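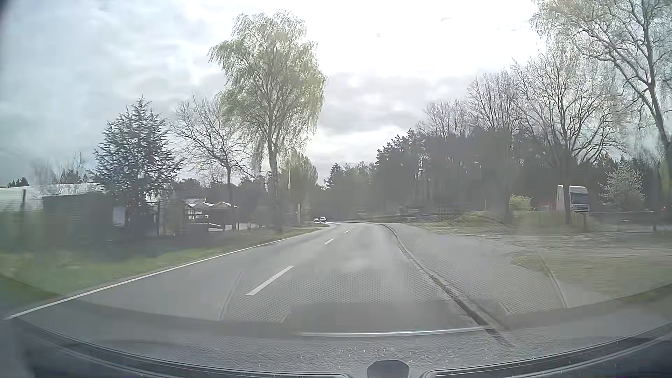
Why do meteor counts rise in the hours before dawn? By then the observer's side of the Earth faces the direction in which the planet is travelling, so it meets more particles head-on.

Lavenley Observatory Reports – March
Staff of the Sostevdale Meteor Group
4 min read

3.2 Visual counts and sky conditions

Counts were made at two sites, Sostevdale and Kusetti, between midnight and 4 a.m. The two sites lie 39 kilometres apart, and Kusetti is the darker of them. Observers noted the time, brightness and direction of each meteor, and breaks for rest were taken out of the watching time. In all, 342 meteors were kept for study. Records made under more than light cloud were set aside before the rates were worked out.

Figure 4. Road conditions under cloud.

The hourly rates were corrected for the faintest star visible at each site, following the method of Taşdemir. This correction is large when the sky is bright, and we treat the Sostevdale values with some caution. A camera at Kusetti took 1,000 exposures over the same hours, of which roughly 700 were clear enough to measure. Trails found on these were compared with the written records – a match was accepted only where time and direction both agreed. Meteors without a match were kept in the visual count but left out of the brightness comparison in Section 3.3.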